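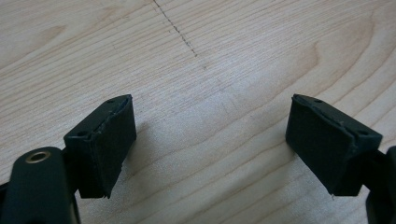

Tarek Hamdan replied that he had never bought a lamp for its light, only for its shade, and that the question of how well he could read beside it had not come up until we asked. Several participants answered the first interview question in much the same way. Their answers shaped how we treat the survey results in this section, where shade choice and reading comfort are reported separately.

4.2 Shade choice and reading comfort

The survey was completed by 190 households, each of which owned at least one living room lamp with a fabric shade. From these, 40 households agreed to a home interview and to a short reading trial. Each trial lasted 20 minutes and used the household's own chair and table, with the lamp left where it normally stood. Overhead lights were switched off and curtains were closed. The same bulb, supplied by Joravgate, was fitted in every lamp so that differences in comfort could be tied more closely to the shade and its height.

Shades were sorted by shape (drum, cone, or bell), by lining (white, colored, or none), and by the height of the lower rim above the table. Rim height was measured with the lamp standing in its usual place. Where the lamp stood on the floor, the height was taken from the seat of the nearest chair and the result was kept out of the table lamp group.

Participants with white-lined drum shades reported the least eye strain. Dark shades without a lining were rated lower, although their owners often described them as the most attractive lamps in the home. When asked whether they would replace such a shade, most said they would not. Dragica Dervishi moved her lamp to the other side of the chair during the trial and rated it higher afterward, with the same shade in place. We recorded both ratings but used only the first.

Rim height had a clearer link to comfort than shape did. Low rims kept the bulb out of view but left the upper part of the page dim. High rims lit the whole page and exposed the bulb to anyone sitting lower than the reader. This second problem was raised mainly in homes with a sofa and an armchair of different heights, and it was often another member of the household who raised it.

The surface under the lamp was noted as well. Pale tops with a satin finish, such as the light tabletop in Figure 3, were placed in one group and dark or high-gloss tops in another. Comfort ratings for the two groups overlapped, and we draw no conclusion from them. Glare from the tabletop was mentioned in 7 interviews, all of them in homes with a glass or polished top.

These findings agree in part with the earlier Bresarum study, which also found rim height to be important but did not record lining. The present work differs in that participants used their own furniture, so chair height and page distance were not fixed. Balthasar Mayrhofer and Heidrun Kofler repeated the rim measurements on a second visit in April, and their readings were used wherever the first set was incomplete.

Figure 3. Light tabletop with a satin finish.

Lamps with an adjustable neck were left out of the analysis above. They are treated in Section 4.3, together with the clip-on lamps from the Grimcombe homes.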